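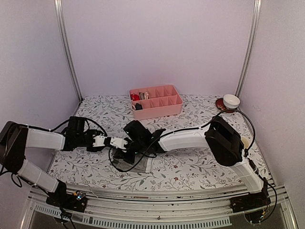 Clatley Evening Classes
Keeping House, Session 3: Socks and the Divided Tray
Notes to take home

Welcome back, and thank you for staying so late last time when the shirts ran over. I promised that socks would be a gentler evening, and I think they are, though I have been teaching the session long enough to know that people arrive with strong feelings about them. Some of you were brought up to ball them, some to fold them, and one or two of you have told me cheerfully that yours live in a bag. All of that is welcome. These notes cover what we do in class, with a little more on the parts we always rush, and a few things to try at home before we meet again.

What to bring

A clean, fully dry bundle of your own socks, whatever happens to be in the drawer, and please don't sort it first. Bring the odd ones too. If you have thick knitted winter socks, put in at least one pair, and the same goes for thin dress socks, because they behave so differently that it's hard to learn on one and then go home to the other. A divided tray if you own one. I have spares, so don't go out and buy anything yet (there's a section on trays further down and I would love you to read it before you spend your money).

Also a cloth for the table. I know I say this every session. Classroom tables at Hornau Road are clean enough but they are slippery, and knitted things slide about on them while you're trying to get a straight edge. An old tablecloth or a sheet is perfect. A patterned one is fine for dark socks, though if you are matching navy to black you'll be happier over something plain.

Before you fold anything

Turn every sock right side out and put your hand all the way down inside it. I do mean all the way, to the toe. You'll find the twist that happened in the machine, the bit of tissue, and quite often the beginnings of a hole, and it's much nicer to find a thin patch now than at seven in the morning. While your hand is in there, spread your fingers a little and let the heel settle where it wants to go.

Then lay the sock down and look at how it's made. Most have a cuff, a leg, a heel, a foot and a toe, and many have the heel and toe knitted in a different color from the rest, which is a great help to us. A contrasting toe tells you straight away which end you've got hold of and whether the thing is lying flat or on its side. If you can see the toe seam running neatly across, you have it flat. If the toe looks like a little hook, it's on its side, and that's the position we want for folding: heel out to one side, sole and top pressed together.

Hold it up by the cuff first and let it hang for a moment. Heavier knits especially need that, they gather into soft folds in the basket and if you press those folds flat you'll be rolling lumps. Let the weight of the foot do the work, give one small shake, and lower it toe first onto the cloth. 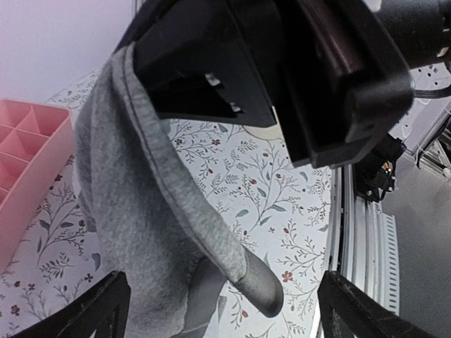
Once it's down, smooth from the cuff toward the toe with the side of your hand. Don't stretch it. People do love to stretch, I think because it feels thorough, but a stretched sock springs back as soon as you let go and then the two of the pair don't match in length, and you'll blame the washing machine.

Matching

Lay the second sock directly on top of the first, cuff to cuff. Start from the cuffs and let the toes fall where they fall. If one toe pokes out past the other by a small amount, leave it alone. If it pokes out by a lot, you have two different socks, however alike they looked in the basket. Gray ones are the worst for this. Plain grays from different packs can pass for each other under a bedroom lamp for years. Check the ribbing at the cuff and the shade of the heel, and do your matching near a window if you can.

Unmatched socks go in one place and stay there until the next wash has come through. I give mine two washes, then they become dusters. You may be more patient than I am.

Three ways to put a pair together

The roll. Lay the pair flat, begin at the toes, and roll toward the cuffs, firmly but without squeezing. You end up with a short cylinder that can stand on its end. Rolling suits medium and thick knits. If it opens up on you, you've rolled too loosely at the toe end, so go back and make that first turn tighter. Some people finish by turning the top cuff over the whole roll to hold it. I'm not fond of that for good socks, since it pulls one cuff out of shape and leaves its partner alone, but for children's socks and anything going in a gym bag it's the sensible choice.

The third-fold. Fold the toes up to the middle, then fold the cuffs down over them, so that you have a flat packet a third the length of the sock. Lovely for thin dress socks and anything silky that won't hold a roll. A packet like that will stand up as long as it has neighbors on both sides, so it does best in a fairly full compartment.

The bundle. For ankle socks, footies, tights and all the awkward small things that don't have enough length to roll. Fold once across, tuck the loose end into the opening, and pat it into a rough square. It won't be beautiful. Tuck it well and it will still be together when you pick it up, and I ask no more of it than that.

Try all of them on the same pair in class before you decide. Nearly everyone comes in saying they're a roller and then goes home having changed their mind about at least one drawer!

The tray

Now to the part I enjoy most. A divided tray is a very simple object, just a shallow box with thin walls across it, and it does something that no amount of careful folding can do alone, which is to hold a pair in its place while you take out the one beside it. Two rows of small compartments suit socks very well. The walls should come up high enough to support a roll standing on end, and low enough that you can get your fingers in around it.

Fill from one end. I'm quite firm about this (forgive me). Begin in a back corner, do the cell next to it, then come forward, and work your way across. If you dot your pairs about the tray to make it look balanced you'll lose track of what space you really have, and you'll run out of room for the thick ones. Working from one end also lets you stop when the phone rings and know exactly where you were.

Put your brightest pair in the corner where you start. A red pair is ideal. It gives your eye somewhere to land when you open the drawer half asleep, and everything else gets found in relation to it. Softer colors can go beside it, and two slim rolls will often share a compartment quite happily if you stand them side by side. Dark bundles I like to keep in the front row, where the light reaches them, because a charcoal pair at the back of a deep drawer might as well be in another house.
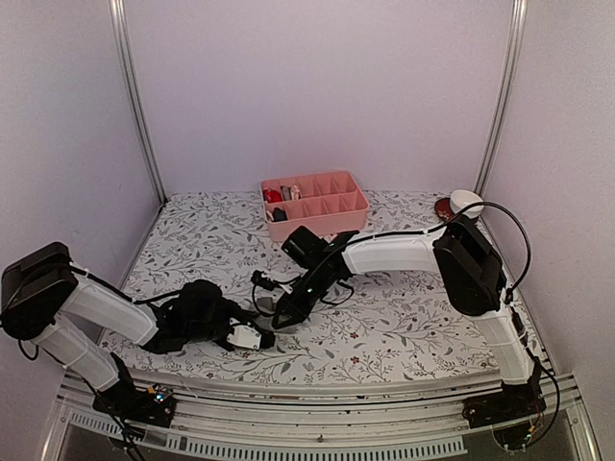
Leave some compartments empty to begin with. It feels wasteful, I know, and there is always somebody who wants to fill the whole tray before the break, but a tray with room in it will survive laundry day and a full one won't. The clean pairs need somewhere to go before you've worn the others.

Keep the rest of your table clear of the area where you're folding, too. If you've had a bowl or a plate out, slide it well to a back corner, so you've got the whole width of the cloth in front of you for laying pairs flat. It's a small kindness to yourself and saves all that lifting and shuffling.

A word about buying trays

Please measure the drawer first, on the inside, and measure the height as well as the width. The height is what catches people out. I once bought a set of the Pichon trays in a fit of enthusiasm, got them home, and found that the drawer shut beautifully on the empty tray and not at all on a full one. They hold scarves now, on a shelf, and do it very well. The Lino ones we keep in the class cupboard are a bit shallower and kinder to old furniture. Plastic is easy to wipe out, card is cheaper and perfectly all right for a year or so, and a shoebox lid with strips of cardboard slotted across it costs nothing whatever. If you'd like to make one of those, come up to the front table at the break and I'll show you how the slots go.

Check the inside of any tray with your fingertips before you use it. A rough edge on a divider will catch fine knit, and one snag near the ankle is usually the end of a dress sock.

To try at home

Empty one drawer only. Just the one, even if you're on a roll. Sort it on the bed or on a cloth, match what you can, and choose the fold that suits each kind of sock. Fill your tray from one corner and stop while there's still space. Then use it normally until we meet, without fussing over it, and notice which compartments get messy first. Bring me that information, it's far more useful than a tidy drawer.

If you'd like a bit of extra practice, roll 16 pairs in one sitting. Your hands will start to do it by themselves somewhere along the way, and the last few will be noticeably tighter than the first.

Further reading is in the course binder, page 183 for folding knits and the pages straight after it for mending heels, which we come to in March. The binder stays in Room 865, so please read it there and put it back on the shelf by the door.

Next session is kitchen cloths and aprons. Bring an apron with long ties if you have one, and something to drink, as the machine in the hallway is still out of order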